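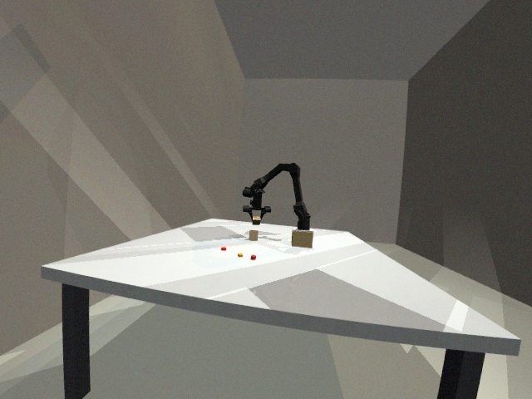
Skollolton Public Library
Meeting Room and Study Space: Frequently Asked Questions

The following answers apply to all bookable rooms at the Basivard Street building and at the Pistwood branch. The full Room Use Policy is available at the service desk in either building. Where this page and the policy differ, the policy applies.

Booking a room

Who may book a room?
Any resident of Skollolton aged 18 or over with a library card in good standing may book a room. Nonprofit groups, clubs and public agencies may book under the name of the organization, provided that one adult cardholder signs the agreement and remains on site for the length of the booking. Businesses may book at the commercial rate described under Fees.

How far ahead may I book?
Individual cardholders may book up to 22 days ahead. Organizations may book up to one season ahead. The spring calendar closes at the end of May, and requests for summer dates are not accepted before it closes.

How do I make a booking?
Bookings may be made through the online calendar, by telephone, or in person. A booking is not complete until a confirmation has been sent. Please keep the confirmation number, as staff will ask for it if you need to change the date or the room.

How often may the same group meet?
A group may hold up to 5 bookings at one time across both buildings. Once a booking has passed, another may be added. Standing weekly bookings are not offered, with the exception of literacy classes run jointly with the library.

May I book on behalf of another group?
No. The person who signs the agreement must be a member or employee of the group that will use the room. Bookings may not be passed on, traded or sublet.

The rooms

Which rooms are available?
The Basivard Street building has one large meeting room, two small meeting rooms and a row of study rooms on the upper floor. The Pistwood branch has one meeting room and one study room. Study rooms are intended for one to four people and may be used without a booking when they are free.

How are the rooms set up?
Meeting rooms are provided with tables and stacking chairs. Groups may arrange the furniture as they wish and are asked to return it to the layout shown on the plan beside the door. Please allow time for this within your booking. Library staff are not able to set up or take down furniture.

Is there a projector?
The large meeting room has a ceiling projector and a pull-down screen. A portable screen may be borrowed for the small rooms and should be requested when booking. Presenters should bring their own laptop and any adapter it requires. Staff can help with connecting to the library network but cannot offer support for personal equipment.

Are the rooms accessible?
All meeting rooms in both buildings can be reached without stairs. The upper floor at Basivard Street is served by an elevator. A hearing loop is fitted in the large meeting room. Visitors who need a different table height, extra space or other arrangements should contact the library at least 7 days before the booking – earlier notice is welcome.

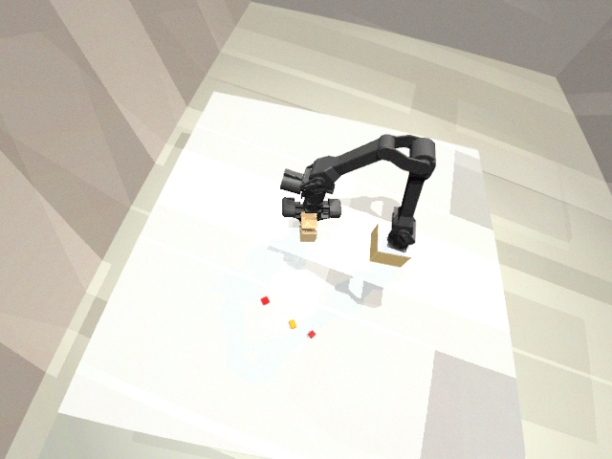
Tables should be lifted and not dragged when they are moved, as the floor in the small rooms marks easily. Tape, tacks and adhesive hooks may not be used on the walls. Groups that wish to display posters may borrow a freestanding board from the service desk.

May we bring food and drink?
Cold food and covered drinks are allowed in the meeting rooms. Hot food is allowed only in the large meeting room, which has a sink and a counter. Alcohol is not permitted in either building. Food is not allowed in the study rooms, although water in a closed bottle is acceptable.

Fees and cancellation

Is there a charge?
There is no charge for residents, nonprofit groups or public agencies when the event is free and open to all. Private events and business use are charged by the hour, and the current rates are listed on the booking form. Payment is due when the confirmation is issued.

Is a deposit required?
A deposit of $300 is required for private events in the large meeting room. It is returned in full once staff have inspected the room, unless cleaning or repair is needed. No deposit is taken for the small rooms or study rooms.

What if I need to cancel?
Please cancel as early as possible through the calendar or by telephone. Fees are refunded when notice is given at least two days before the booking. A group that fails to appear twice without notice may lose the right to book for the rest of the season.

What if the library closes because of weather?
All bookings are canceled when the building is closed. Fees and deposits are refunded in full, and affected groups are offered the next free date before it is opened to the public.

Conduct and promotion

May we advertise our meeting?
Yes. Notices must name the sponsoring group and must not suggest that the library supports or endorses the event. The library's telephone number may not be given as a contact number.

May we charge admission or sell items?
Admission may be charged only at events booked at the commercial rate. Authors appearing at a public reading may sell their own books with written approval.

What happens if a room is left untidy or damaged?
The person who signed the agreement is responsible for the condition of the room. Cleaning and repair costs are deducted from the deposit or billed to that person. Any damage noticed on arrival should be reported to the service desk before the room is used.

How do I appeal a decision?
Appeals should be made in writing to the library director and may be left at either service desk. A written reply will be sent to the address on the agreement.

Last revised 18 November 2022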